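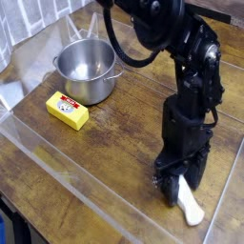

Walk writeup, finally

Jan 21, 2019

OK so I promised this back in October and then the holidays and then my knee and then I just didn't. Writing it fast before work. Sorry for the mess.

For anyone new here, the walk was for the house churches in Tjoa, the ones that got shut. Members still locked up, as far as we can find out. The cousins and in-laws who made it over to this side have been asking for years for somebody to make noise, and last spring a few of us said fine, we'll walk. Moditgate to Flutadora, 40 miles, three days, stop in every town that has a square or a parking lot that will have us.

Day one. Left Moditgate from the bus station steps. Supposed to be eight o'clock, was closer to nine, the banner had the grommets in the wrong place and had to be restrung with somebody's spare bootlaces. Yellow banner, black letters, RELEASE THE TJOA PRISONERS. We argued for two weeks about putting more words on it. So glad we didn't. People in cars get maybe four words.

First stop was outside the feed store. I had the leaflets, 500 of them, in a rolling suitcase with one bad wheel, and I'd folded most of them myself watching TV so they were not all what you would call straight. A lot of folks took one just to be nice. A few stopped. One woman read the whole thing standing there with her cart, front and back, and then asked where Tjoa was, and I had to draw it on the back of the leaflet because we had forgotten to put a map. Write that down for next time. MAP.

Lunch was egg sandwiches. Then the long piece along the county road, no shoulder to speak of, single file, trucks. I don't want to do that road again. We sang for some of it, the Tjoa families know a walking hymn with a part that goes around and around and after two hours it's in your feet. I still hum it doing dishes.

Slept in a church basement the first night. Concrete, but carpeted. Heater that clicked. Blisters already and I'm the one who'd sent everybody the email about breaking in your shoes.

Day two was Hollisetti and Hollisetti was the hard one.

Some background. The permit. We'd applied in plenty of time for the square by the courthouse, amplified sound, one hour. Got the letter saying yes. Got there and there was a craft fair set up on the same square with the same hour on THEIR letter. The lady running the fair was not happy and I don't blame her, she had tents. We ended up on the strip of grass across the street with the speaker pointed away from the candle people. So half the crowd thought we were part of the fair and the other half thought we were protesting it.

Got better though. One of the younger women from the families read out the names. Just the names, and the month each person was taken, no speech. It takes longer than you think. The fair music went off partway through, I don't know if somebody asked them to or if the song ended, and for the rest of it you could hear her fine without the speaker.

Then a man came up and told us we were being used. By who, he didn't say. Said those people over there broke the law by meeting without registering and that laws are laws. I'm bad at this. I get hot in the face. What I said was that they'd tried to register, twice, and were turned down, and that people shouldn't go to jail for singing in a kitchen anyway. He took a leaflet. He may have thrown it out around the corner, I'm not claiming anything. But my brother in law used to talk just like that and he signs everything I send him now so.

Petition. We had clipboards going the whole way. By the end of Hollisetti the pens were dying, all of them, same cheap box. The gas station sold us a pack. Legible handwriting is a real problem, if your signing something please print, I spent a whole evening on one page in December trying to work out if a person was from Elm or Elk street.

Day two evening I skipped the potluck and lay on the floor with my legs up the wall. Heard it was good. There was a lentil thing.

Day three, rain. Of course. Not hard, just all day. The leaflets were in trash bags, the banner got heavy and had to be swapped over every half mile or so. We'd lost some walkers who could only do the weekend part and picked up new ones with dry socks and lots of energy, which, good for them.

Came down the hill into Flutadora with the light going. I'd pictured a crowd, I'll admit that. It was a small bunch under umbrellas by the library, and a reporter from the local paper, and a dog. The families stood in front. The oldest aunt, who had ridden in the van most of the way and complained about it the entire time, got out for the last block and walked it holding the banner pole like a cane. Her husband is one of the names. She hasn't had a letter from him in a long time and I'm not going to say more about that, she asked me to keep it short.

We handed over the petition at the congressional office the next morning. 300 signatures. The staffer was polite and took notes and asked good questions, better than I'd expected, and wanted to know which prison, which charges, did we have documents. We had some. We've since sent more. Got one letter back, a form letter mostly, but with a paragraph at the bottom somebody had plainly typed just for us. The aunt has a copy in her purse.

So where are we now. No releases. I keep getting asked and that's the answer. One family did get a short phone call over New Year, first in ages, he said he was eating ok and that he had heard people were talking about them. Could be us, could be anybody. There are other groups doing a lot more than we are.

Things I would change: map on the leaflet. Better pens. Call the town the day before about the permit, speak to a human. Skip the county road, there's a rail trail that adds a bit but you won't die. More people who can drive the van, the same guy did it all three days and had to miss everything.

We're talking about doing it again this year, maybe the other direction so Flutadora gets the fresh legs. If you want in, use the contact form on the side, the old email bounces. If you can't walk, write to the prisoners. Postcards are best. Keep it plain, say hello, say what the weather is, don't mention politics or religion, the families have an address list and will check your wording if your nervous.

Photos from the walk are on somebody else's phone and I'm working on it. Gotta run, bus.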